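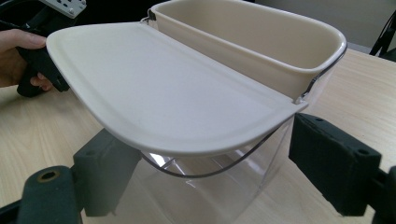 # Keeping vegetable peelings in a small kitchen

Luminița Stoica and Sânziana Costache
Household Studies, second-year project, Sedstead

## 1. Introduction

Most of the food waste in a shared flat is peelings, tea bags and stale bread. In our building it has to be carried down to the outside bin, and people put the job off. We wanted to find out whether a two-part container with a lid would be pleasant enough to use that flatmates would keep it on the table.

## 2. The container

The set has a clear plastic outer container and a cream-coloured insert that sits in the upper part of it. The insert has rounded corners, a rolled rim and a thin metal wire handle. The lid is cream as well, wide and shallow with a raised rim. We call the parts outer, insert and lid in the rest of the report.

We chose a clear outer so that anything that got past the insert would show. The insert was lined with newspaper for the first half of the trial and left bare for the second.

## 3. Method

The trial ran in March in two kitchens, Burnard flat and Ibrahim flat, with 7 people taking part. Each kitchen had one set. The rules were:

- raw peelings, tea bags, coffee grounds and bread only
- no meat, fish or liquids
- lid back on after each use
- insert weighed before it was emptied

We used a kitchen scale that goes up to 2000 g. Weights are for the contents only. Anyone who noticed a smell wrote it on a sheet on the fridge, with the time of day.

## 4. Results

The heaviest single load was 900 g, from Ibrahim flat after soup was made for both households. Most loads were much lighter, as people emptied the insert before it was full.

Newspaper made emptying quicker. Without it, tea bags stuck to the corners and the insert had to be rinsed with hot water. The outer stayed clean with newspaper and needed wiping without it.

Smell was noted mostly in the morning, and mostly when the lid had been left off overnight. Onion skins were mentioned more than anything else.

The wire handle was liked for carrying the insert downstairs, but two people found it got in the way when scraping a chopping board. They lifted it over to the far side first. The lid was sometimes put down on the worktop with its underside damp, and Burnard flat started keeping a saucer for it.

## 5. Discussion

Both kitchens kept the set after the trial ended. A warmer month would probably give more smell notes, so our results should only be read for cool weather. We also did not compare it with a plain bowl and a plate on top, which Mr Cekov suggested when he read our first draft. Sânziana is going to try the bowl in Burnard flat next term, using the same sheet on the fridge.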